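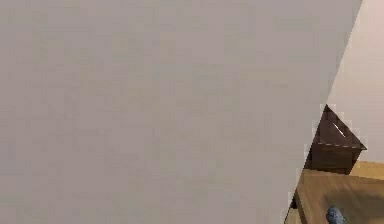
From: Duarte Coelho
To: girnevdale-dev
Date: Wednesday, April 14, 2021
Subject: Re: Touch input drops on older tablets, test build 843

Replying to the list as well, as Annunziata asked the same thing off-list.

Waldemar Michalski wrote:

> I have been running build 843 of Girnevdale on the old tablet for two
> evenings. Frame rate is fine in the village and poor at the mill, same
> as before. The thing I want to raise is the left stick. If I hold it
> forward and tap the lantern with my right thumb, the character stops
> dead perhaps one time in five. Lifting the left thumb and putting it
> back cures it. It never happens with the controller attached.
>
> I have tried it with the frame cap at 30 and at 60 and it is worse at
> 60, which I did not expect. Is this the same fault that Diane
> reported in the winter, or should I open a new one?
>
> Also, the save screen still says "Chapter Tow".
>
> Waldemar

It is a different fault. Please open a new one and put the log in it.

Diane's report concerned the stick re-centring after the pause menu closed. That was fixed in 196 and has not come back as far as I can tell. In her case the touch was still known to the input layer and only the origin was wrong. In yours the touch itself is lost, and the stick code then does the correct thing for a lifted thumb.

I had a look through the log you sent. Each time the character stops, there is a touch-cancel on pointer 0 in the same frame as the touch-down on pointer 1. The system is not sending the cancel. We are. The lantern button sits in the inventory overlay, and the overlay still clears all active touches when it takes focus. That made sense when the overlay covered the whole screen and paused the game. It stopped making sense when Gonçalo moved the lantern out on to the main view.

As to why it is worse at 60: the overlay takes focus on the frame after the tap and gives it back once the button animation has started. If the left thumb happens to send a move event in between, the stick picks up the touch again and you see nothing wrong. At 30 the frames are longer, so a move event is more likely to arrive in the gap. I have not measured this, so treat it as a guess until somebody has.

The change I propose is small. The overlay should claim only the pointer that landed on it and leave the rest alone. The call is already there in the Lirnance input library (we use it for the map screen), so it is a matter of swapping one for the other in the overlay and removing the clear. I would keep the full clear for the pause menu and for the case where the game loses focus to the system, otherwise we will be back to characters walking off the pier on their own after a phone call.

Two things I am less sure of:

1. Dialogue boxes. They share the overlay code, and at present a conversation starting will stop the player walking. With my change it will not, unless the dialogue code asks for it. I think it should ask, but Annunziata wrote that part and may have a view.

2. Left-handed layout. The stick and lantern swap sides, and the pointer numbers depend on which thumb went down first, not on the side. Nothing in the patch should care about this. I would still like it tried by someone who plays that way.

The controller never shows the fault because its input does not go through the touch list at all. Useful as a check, but it tells us nothing about the fix.

The patch is on the touch-claim branch. It builds cleanly against Dekgate 11 and I have had it on one phone only. Waldemar, if you could run the same route on your tablet, village to mill with the lantern going on and off, at both frame caps, that would be enough for me to merge. Please leave verbose input logging on. It costs a little speed, so ignore the frame rate on that run.

The poor frame rate at the mill is the water again and I would rather keep it out of this thread. Diane has an open item for it.

"Chapter Tow" is in the strings file and also painted into the title card. I have corrected the first. The second needs whoever has the layered original, which I believe is Gonçalo.

Duarte

--
Duarte Coelho
Input and platform, Girnevdale
To leave this list, send a blank message with the subject "unsubscribe".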